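4.2 Handing over long objects

We were delighted by how well Draltulen coped with long, thin objects, which had defeated every earlier version of the policy. Training used 1276 teleoperated episodes, of which 457 included a transfer between grippers, and we left the table cluttered on purpose in both training and testing. The policy sees only the head camera and the joint angles. Compared with the Kershaw baseline, it waits longer before committing the second arm, and most of its gains come from that short wait (our thanks to Antigoni Kyriakidis, who first spotted it in the Monday logs!). Figure 3 shows the two grippers at either end of the reach.

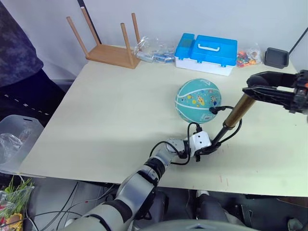

Does the policy need a model of the object being passed? It learns the transfer from demonstrations alone, and no shape model is supplied at any stage.

Figure 3. Two-arm transfer of a rod-shaped tool over a cluttered tabletop, seen from the head camera.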